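3.2 Corpus et méthode

Corpus : 80 groupes, scènes metal et apparentées, dont 22 n'ont jamais dépassé la démo. Dépouillement des fanzines d'abord, puis des feuillets de distribution, puis entretiens. Au total près de 400 parutions, cassettes surtout. Les splits comptés une seule fois, même quand deux labels se les partagent (cas fréquent chez Nerari, voir 3.4).

Codage à deux mains, Arrieta et Gounder. Désaccords tranchés par Halvorsen. Trois catégories : sortie autoproduite, sortie sous licence, réédition. La troisième pose problème. Chez Cabello par exemple, une réédition peut avoir un nouveau mixage, un titre en plus, parfois une autre pochette, et le catalogue garde le même numéro. On a codé « réédition » dès que la moitié des morceaux au moins étaient déja parus. Choix discutable, mais tenu partout.

Entretiens : 14, menés au téléphone ou dans les locaux de Tratthorpe, le soir après 19 h pour la plupart. Durée variable. Guide en quatre blocs : premiers enregistrements, rapport au label, tirages, compilations et hommages. Ce dernier bloc ajouté en cours de route à la demande de Toledo ; les premiers interrogés ont été rappelés, sauf deux.

Limite principale, les tirages. Les chiffres donnés de mémoire par les musiciens sont presque toujours plus hauts que ceux des carnets d'expédition. Peñalver propose de retenir le carnet quand il existe ; c'est ce qu'on fait ici. Pas de correction pour les autres, signalés par un astérisque dans l'annexe B. Autre biais : les groupes encore actifs répondent plus volontier, donc la fin de période est mieux couverte que le début.

Reste la question des paiements. Avance, partage des ventes, ou simple lot d'exemplaires remis au groupe : les contrats écrits sont rares, et chez Ileck on n'en a trouvé aucun avant le deuxième album d'un même artiste. L'accord oral domine. Détail en 3.3.

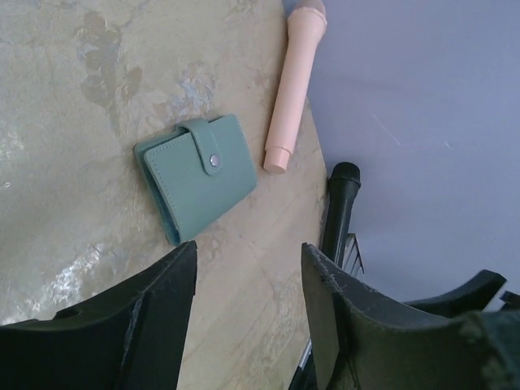
Figure 3. Porte-cartes vert sauge posé à plat sur une table.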